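Calado Auto Group Customer Help Desk
Ticket: Service appointments showing at the wrong dealership
Opened by: Gladys Mbwambo, service desk, Plullcombe store
Assigned to: Mackenzie Lavoie
Status: Resolved
Opened: December 21, 2024

Gladys Mbwambo wrote:
Hi Mackenzie, I hope you're having a good morning over there! I have a strange one for you. Customers who book an oil change or a tire rotation on our website are picking the Plullcombe store, and they get a confirmation email that says Plullcombe at the top, but then the appointment lands on the Paltatport calendar. I had a very nice gentleman standing at my counter at opening time with his email in his hand, and I couldn't find him anywhere. I called Paltatport and Sofia Aguiar had him on her list and was wondering where he was. We got him taken care of (he was a good sport and had coffee), but I'd hate for this to keep happening.

It only seems to hit people who book on their phones. When I tried it at my desk it went through to us just fine.

Mackenzie Lavoie wrote:
Good morning, Gladys, and thank you for being so kind to that customer. I was able to get the same result on my own phone, so you're not imagining things. Could you tell me whether the people affected had ever bought a car or had work done at Paltatport? I'd also love to have 2 or 3 of the confirmation numbers if you can dig them up without too much trouble.

Gladys Mbwambo wrote:
I asked Sofia to look them up with me, and yes, every one of them is in the Paltatport records. One lady bought her pickup there and has since moved out our way. I've sent the confirmation numbers to your email so they aren't sitting in the ticket.

Mackenzie Lavoie wrote:
That was the clue I needed, so please thank Sofia for me. Back in September we moved all the customer records into Trukus, and each customer was given a "home store" based on where they bought their vehicle. The phone version of the booking page sends the home store along with the appointment, and Trukus trusts that over whatever the customer picked from the menu. The desktop page leaves the home store blank, which explains why your test went through.

I've asked Sérgio Esteves to take the home store out of the phone page. In the meantime, would you mind checking the Paltatport calendar at opening and again before you close? Look for store code 101 in the notes column. Those are yours.

Sérgio Esteves wrote:
Change is in. I booked a test brake inspection from my phone as a Paltatport customer, chose Plullcombe, and it went to Plullcombe. I also tried it the other way around and that was fine too. Test bookings have been removed. Please refresh the page on any phone that had it open before.

Gladys Mbwambo wrote:
Wonderful! I had my sister-in-law book her 3,000 mile oil change from her phone (she bought from Paltatport years ago, and she was due anyway) and she popped right up on our calendar. Sofia and I moved the older ones over by hand and called everybody. You're both welcome to stop by for coffee any time.

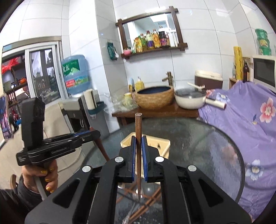 Mackenzie Lavoie wrote:
I may take you up on that coffee! I'm closing this one out, but if another stray turns up, just reply here and the ticket will open itself back up. Ilídio Bragança is covering the help desk while I'm away, and he has all the notes.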